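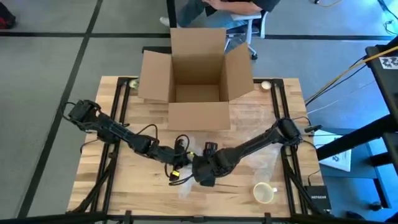 Report on the August Visit to the Tritbridge Automation Laboratory

Members of the Ostermann Packaging Forum visited the Tritbridge laboratory in August as part of the Forum's annual program of site visits. The party numbered 42, drawn from member firms in household goods, ceramics and mail-order supply. Guests were received at the main entrance and divided into groups for the tour.

The morning began with an introduction to Olta, the laboratory's project on the packing of fragile goods. Olta is now in its second year. Its purpose is to establish which steps of hand packing can be carried out by a pair of robot arms working over an ordinary table, with household items of differing shape and weight. Project staff explained that rigid cartons presented few problems in the early months. Soft wrapping materials have taken up most of the time since then.

Each group then spent 13 minutes at the packing station. The two arms are mounted on opposite sides of a butcher-block table and share the space in the middle, where the wrapping is done. Staff asked visitors to remain behind the tape on the floor and to hold their questions until the arms had been stopped. The items chosen for the day included a mug, and the carton stood open at the far side of the table. Clear plastic wrap was used for the breakable pieces.

Several members asked how the system judges the position of an item once it has been covered. The staff replied that the overhead view is of limited help at that stage, as creases in the plastic reflect the room lights and hide the outline of the item. Close views from the gripper are therefore recorded together with the wider one, and the two are compared when a session is reviewed.
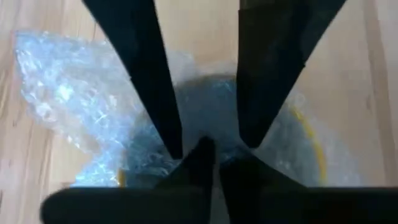
Gladys Shemweta remarked that her own packing line at Flodov has the same difficulty with new employees, who tend to hold a wrapped dish too tightly when they cannot see its rim. She asked whether the project intended to measure grip force directly. The staff answered that this is planned for the next phase and that no results could be shared at present.

Discussion continued over lunch. Members from the mail-order firms were chiefly interested in speed, and were told that the project has set no target for it. Questions on cost were deferred to a written reply, which will be circulated to all who attended.

The afternoon session covered carton sizing and closed at 5 p.m. Members wishing to receive the handouts should apply to the Forum office.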